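我们组的题目是给家用双臂机器人写一套"收拾台面"的控制程序。实体机械臂还在共享工坊里一节一节地装，软件不想干等，就先在仿真里跑起来。项目代号 Stornen，名字是投票选的，没什么含义，但大家叫得很顺口！

## 一、为什么先做仿真

工坊晚上九点关门，能上手的时间很碎。仿真在宿舍就能开，撞坏了也只要按一下重置。我们用 Cloranier 搭房间，用自己写的小模块 Zisamgate 发关节指令，两边通过一个很简单的消息接口连起来（第一版只有两种消息，居然也够用）。

## 二、场景与视角

房间里有石纹长台面，上面摆了盆栽、白杯子、木碗和盘子，墙上还有挂画。我们特意没有把场景做得太干净，因为真实的台面从来都是乱的。

视角分两类：一类能看到机身和双臂，适合检查手臂会不会蹭到台面边沿；另一类贴近夹爪，看两指之间的开口和前方的东西。第一次看到两路画面同时刷新的时候，全组都凑到屏幕前面来了。

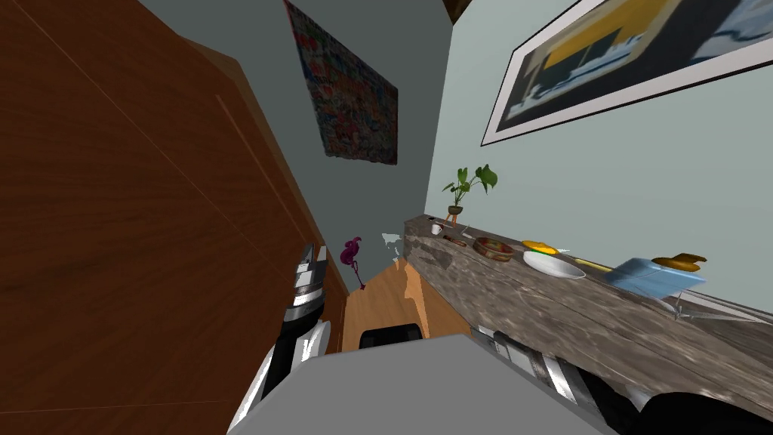
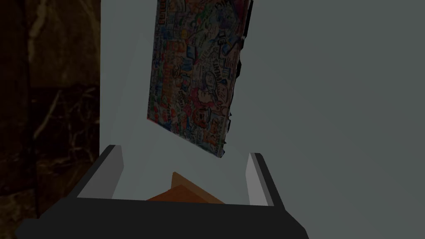

## 三、夹爪控制

夹爪是两指平行结构，逻辑分成 5 个状态：待机、张开、靠近、闭合、抬起。最初只写了"开"和"合"，结果手臂还没停稳手指就开始动，物体经常被推走。加上"靠近"状态以后，程序会先等末端速度降下来，再允许闭合。改动不大，效果却好得让人想再跑一遍！

闭合力度参考了 Yadav 夹爪套件的接线和限流思路，实体版也准备用这一套。

## 四、测试情况

每改一版参数，就让程序连续跑 100 个回合，每回合上限 2000 步，超时算失败。目前观察到的问题：

- 薄的物体最难，手指容易压在台面上；
- 杯子离盆栽太近时，规划器会绕很大一圈，常常超时；
- 双臂同时动作时偶尔互相等待，谁也不走（加了优先级以后少多了）。

失败的回合我们都存了日志，晚上一起回放。这部分比想象中有意思，经常看着看着就找到下一个要改的地方。

## 五、接下来

1. 把左臂的关节限位换成实体臂量出来的数值。
2. 给夹爪视角加噪声，看识别会掉多少。
3. 11 月把右臂的底座装好，先做单臂抓木碗。
4. 整理 Zisamgate 的说明文档，现在只有组里的人看得懂。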